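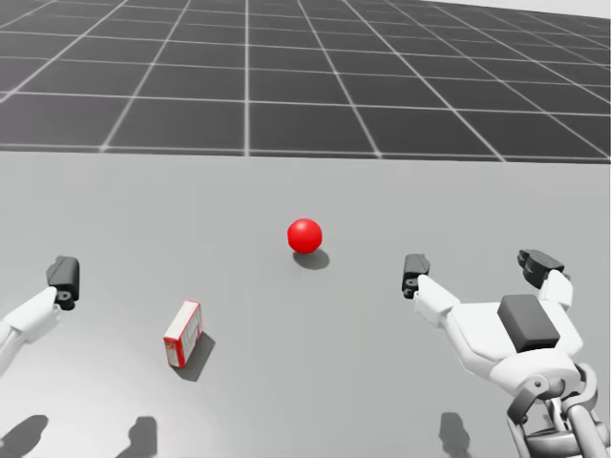

**Figure 3.** Simulated tabletop used in the controller comparison, with the sphere and the carton between the two arms. The right hand is open and not in contact with either object.

## 4. Comparison of Grasp Controllers in Simulation

### 4.1 Workspace and objects

All trials reported in this section were run in the simulated workspace of Figure 3. The workspace holds a plain table, two arms, and two loose objects: a red sphere and a small upright carton with red edges and a printed face. The table carries no markings, and the controllers were given no visual cue other than the objects and the shadows cast on the surface. The tiled floor beyond the table was kept in every run so that the horizon remained available to the pose estimator described in Section 3.

The two objects were selected for the different demands they place on a hand. The sphere offers no flat face and rolls when it is pushed off center. The carton has broad and narrow sides, and it can tip if a finger reaches it too high. A controller tuned to one of these objects tends to do poorly on the other, as Perrin and Ursu noted in their earlier work on the Ocampo object set. Both objects keep the same size and mass in all conditions. Only their starting positions and the rotation of the carton were changed between trials.

The two arms are controlled separately. In the present comparison the right arm performs the grasp and the left arm remains at a fixed waiting pose over the table. Removing the left arm would have made the simulation faster, but it would also have removed the risk of collision, and that risk is part of the task for which the controllers are intended. Any contact between the arms ended the trial and was recorded as a failure.

### 4.2 Hand model

The right hand has two fingers mounted on a broad palm, each with a white segment and a black fingertip. The fingers open wide enough to pass on either side of the sphere without touching it. Contact at the fingertips was modeled with soft friction. Contact at the palm was treated as rigid, and a grasp in which the object rested mainly against the palm was not counted as a success.

The linkages at the wrist were included in the collision model but not in the contact model. In preliminary runs, a full contact model of the wrist slowed the simulation considerably and did not change the ranking of the controllers. The simplified version was therefore adopted for all later work, including the trials on the Muvolau bench reported in Section 5.

### 4.3 Controllers

Two controllers were compared. The first, referred to here as Plondley, plans the full motion of the hand before the arm begins to move. It computes a path to a pre-grasp pose, closes the fingers at a fixed rate, and lifts. If the object shifts during the approach, the planned path is not revised. The second, Govus, computes only a short part of the motion at a time. At each step it reads the position of the object again and adjusts both the wrist and the fingers.

Both controllers received the same object positions from the simulator, with the same added noise. Both began from the same open posture of the hand and were subject to the same limits on joint speed. No learning took place between trials. Settings were chosen by Le Goff on a separate group of starting positions and were then frozen.

### 4.4 Procedure

Each controller was tested on 19 starting layouts. A layout consists of a position for the sphere, a position and rotation for the carton, and a starting pose for the right arm. The same layouts were used for both controllers and were presented in the same order. The target was the sphere in every layout, and the carton served as an obstacle. Trials with the carton as the target are treated in Section 4.6.

A trial was counted as a success if the sphere was lifted clear of the table and held until the end of the hold period, with the carton still standing. Trials in which the sphere was lifted but the carton was knocked over were counted as failures. Delorme and Guillot scored the recordings separately, without knowing which controller had produced them. The few disagreements concerned light contact between a finger and the carton and were settled by inspection of the contact log.

### 4.5 Results

Govus completed the task in 13 of the 19 layouts. Plondley completed it in almost as many, but the failures of the two controllers differed in kind, and the success rate alone does not describe the difference well.

Most failures under Plondley came at the moment of first contact. When one fingertip reached the sphere before the other, the sphere rolled toward the open side of the hand and the fingers closed behind it. Under Govus this error was usually corrected, as the hand followed the sphere and closed again. The correction had a cost. In 2 layouts the hand followed the sphere into the carton, and in both cases the carton fell before the fingers had closed.

Time to lift was shorter under Plondley whenever the first attempt succeeded. Govus moved more slowly during the final approach and often paused with the fingers open on either side of the sphere. These pauses grew longer as the added noise increased. We attribute them to the stopping rule in the finger controller, which requires the estimated position of the object to settle before the fingers may close. A looser rule shortened the pauses in informal tests but brought back some of the early contacts seen under Plondley.

Neither controller caused a collision between the arms. The smallest clearance was recorded under Govus, in a layout where the sphere had rolled toward the left arm. The hand stopped at the safety margin and the trial ended without a grasp. It was scored as a failure, although we regard the stop as the correct behavior.

### 4.6 Carton as target

With the carton as the target, the order of the controllers was reversed. The carton does not roll, and a motion planned in advance was usually adequate once the hand had been aligned with its narrow sides. Govus made small corrections to the wrist angle throughout the approach, and these sometimes brought one fingertip against an upper corner and tipped the carton. Lowering the target height of the fingertips reduced the problem but brought the palm closer to the table than the safety margin allowed in certain layouts.

These trials used the same scoring rules as before, with the sphere as the obstacle. Displacement of the sphere was permitted as long as it remained on the table.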